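Robot arm on the returns bench - what happened to your headcount?

Forum: Warehouse and Repair Automation > Workplace
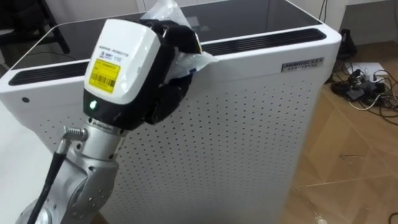
Arm gripping a plastic bag at the top edge of an air purifier.

ybnasrallah wrote:
We refurbish returned household appliances at Firkevberg, mostly air purifiers and heaters. Since February an arm has been doing the unbagging and bag clearing. Before that it was a bench job for three people per shift. Now one person minds the cell and the other two have moved to testing. Management calls this neutral. I would like to hear from other sites, mainly on grading, pay bands and who clears faults.

gatch_t wrote:
Similar set-up at Lerkeveck. The headcount stayed the same, the work did not. Bags are the worst item we handle. Film folds differently every time and the fingers either take one layer or three. Our minder is interrupted 19 times on a bad shift. That is a technician's task and it is paid at packer's rate.

honeylyn_e wrote:
Disagree that it is a technician's task. Clearing a missed grip is: stop, open the fingers, pull the bag, restart. I was trained on it in 60 minutes. What should be paid is the responsibility for the stop button, and our agreement at Saludo says so in one line.

gatch_t wrote:
An hour covers the restart. It does not cover working out why it missed. If you restart without looking you get the same fault on the next unit, and then a scratched top panel. Gloss black shows everything.

cwbaek wrote:
Check the cable run as well. Ours comes off the wrist and hangs down past the joint, and it caught on a carton twice before we added a clip. Maintenance logged both as operator error. Ask who writes the fault log before you argue about grades.

ybnasrallah wrote:
The log is written by the shift lead, who is not at the cell. I will raise that. For volume, we do nearly 200 units a day, same as before the arm.

honeylyn_e wrote:
Then what was it bought for?

ybnasrallah wrote:
Wrists and shoulders, according to the business case. Sick leave on that bench is down, I will give them that. The two who moved to testing prefer it. The one left at the cell says the day is longer - no one to talk to, and you cannot walk off while it is running.

a_barredo wrote:
We had that complaint at Clustent and went to two-hour rotation between cell and test bench. Everyone is trained on both and everyone is on the higher band. It took one meeting to agree and four months to get payroll to apply it.

gatch_t wrote:
Rotation I can support. Could you post the wording on the band?

a_barredo wrote:
Will do once I have taken the names out.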